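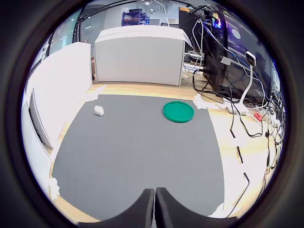 A dark grey mat held down with white tape on a light wooden floor

Mat

A mat is a flat piece of material laid on a floor or other surface. Mats are used to protect what lies under them, to give grip or padding, to collect dirt, or to mark out a space for sitting, sleeping, eating or exercise. The word is usually kept for something smaller, thinner or plainer than a carpet, although the line between a mat and a rug is not fixed and shops often use both words for the same item.

Name

The English word comes from Old English matt or meatte, from Late Latin matta, a mat made of rushes. "Matting" refers to the material sold by length, from which single mats may be cut. A "matted" surface, such as tangled hair or felted wool, takes its name from the same source.

History

Woven plant mats are among the oldest known floor coverings. Few early examples survive whole, as reeds and grasses rot quickly in damp ground, but the pattern of the weave is sometimes found pressed into clay floors or the bases of pots. In ancient Egypt mats of reed and palm fibre were used as bedding, as door and window screens, and as wrappings for burials.

In medieval England, loose rushes were strewn on the floors of halls and churches. Plaited rush matting came into wider use in the sixteenth century and was common in large houses in the seventeenth. It was sewn together from narrow strips and could be made to fit a whole room. Coir, the fibre of the coconut husk, was brought into Britain in quantity during the nineteenth century and soon became the usual material for doormats. Rubber mats followed as moulded rubber grew cheaper.

Materials

Plant fibres used for mats include rush, sedge, sisal, jute, seagrass, coir and bamboo. Rush matting becomes brittle in very dry rooms and is often sprinkled lightly with water. Coir is stiff and stands up well to wet boots, but it sheds. Sisal is hard-wearing and takes dye easily, though it can be marked by spilt water.

Modern mats are also made from natural and synthetic rubber, PVC, foam and cork. Many entrance mats have a nylon or polypropylene pile fixed to a rubber backing. Foam mats may be sold in rolls or as tiles with edges that lock together.

Types

Doormats are placed at entrances to remove dirt and water from shoes. They may lie loose on the floor or be set into a shallow recess called a mat well, which keeps the surface level with the floor around it.

Bath mats are of two kinds, one placed inside the bath to prevent slipping and the other laid beside it to soak up water.

Sleeping mats are used in many parts of Asia, Africa and the Pacific. In Samoa and Tonga, finely woven mats are also given as gifts at weddings, funerals and the granting of titles, and old ones may be valued more highly than new ones.

Tatami are firm mats with a woven rush face, used as flooring in Japanese rooms. Room sizes in Japan are often stated by the number of tatami that would cover the floor.

Exercise mats range from thin rubber sheets for yoga to thick padded mats for judo, wrestling and gymnastics.

Fixing and safety

A loose mat on a smooth floor can slide or curl at the edges, and is a common cause of trips. Underlay, rubber backing, double-sided tape and bevelled edging strips are all used to keep mats in place. Tape may leave a residue on varnished wood.

Care

Most mats are shaken, beaten or vacuumed. Grit trapped underneath can scratch a wooden floor, so the floor is cleaned as well. Rubber-backed mats left on some vinyl floors may cause a yellow stain that cannot be washed out.

See also

Carpet
Doormat
Rush
Tatami
Underlay

Further reading

Watkins, Seren. Rush and Reed: Plaited Floors in Britain. Arnusthorpe: Menzies.
Semple, Evander, and Pan, Qiuyue. "Coir and the Victorian Doorstep". Chapter 5 in Household Fibres. Gindness: Madby.

Page last edited May 11, 2026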